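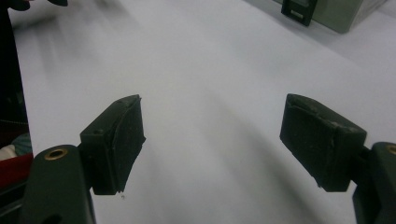

Visit to the Skutmont Furniture Works
Category: Visits and Study Days

On Oct 21, 2026, members of the Undon Interiors Association visited the Skutmont works of Rissanen, a maker of tables and storage for schools, libraries and public offices. Fourteen members took part. The group was received at the main entrance by Nélida Durán, head of production, who led the tour and answered questions until mid-afternoon.

The Skutmont works opened with a single hall for cutting and edging. It now occupies three connected buildings, and the company states that 3,000 tables left the site in the year to July. Most are made to order. Runs of more than 300 of one size are unusual and are planned several weeks ahead.

The tour began in the panel store, where boards are kept flat and allowed to settle before cutting. Ms. Durán explained that boards brought straight from a cold truck to the saw had caused difficulties in past winters, and that a resting period is now written into every order. Members then followed the line through cutting, edging and drilling. The edging station drew the most questions, in particular on how corners are rounded for furniture intended for younger children. Two radii are offered as standard. Others can be supplied at extra cost.

After a short break the group moved to the finishing room, where pale tops are inspected under lamps set low at the side. Under this lighting, faint streaks and dull patches show that would pass unseen under ordinary ceiling lights. Inspectors wipe each top in one direction, turn it, and look again. A top with marks that do not wipe away is returned to the line or set aside for use in smaller pieces. Members were invited to try the inspection themselves and found it slower work than expected.

Yamila Valdebenito, who is responsible for customer service, gave a talk on the care of light-colored work surfaces. Her department handled 1,546 inquiries last year, many of them on cleaning. She advised a soft cloth, lukewarm water and a small amount of mild soap, followed by a dry cloth. Scouring pads and powders should be avoided, as fine scratches hold dirt and give a white top a gray cast over time. Grit should be brushed off before wiping. She also recommended felt or rubber feet under any equipment that stays in one place, and noted that dark rubber can leave marks on pale surfaces if it is not moved from time to time.

The visit closed in the showroom, where the Orkik range of adjustable tables was on display. Several members asked about spare parts. Legs, feet and edge strips for the range may be ordered separately. Tops are replaced only as complete units.

The Association thanks Ms. Durán, Ms. Valdebenito and their colleagues for their time and hospitality. Copies of the care sheet handed out during the talk may be requested from the Association office. Members who wish to propose a site for the spring visit are asked to do so in writing.

Related items
Notes from the July study day on library seating
Choosing edge strips for classroom tables
Spring visit: call for proposals

Contact | Copyright Undon Interiors Association | Back to top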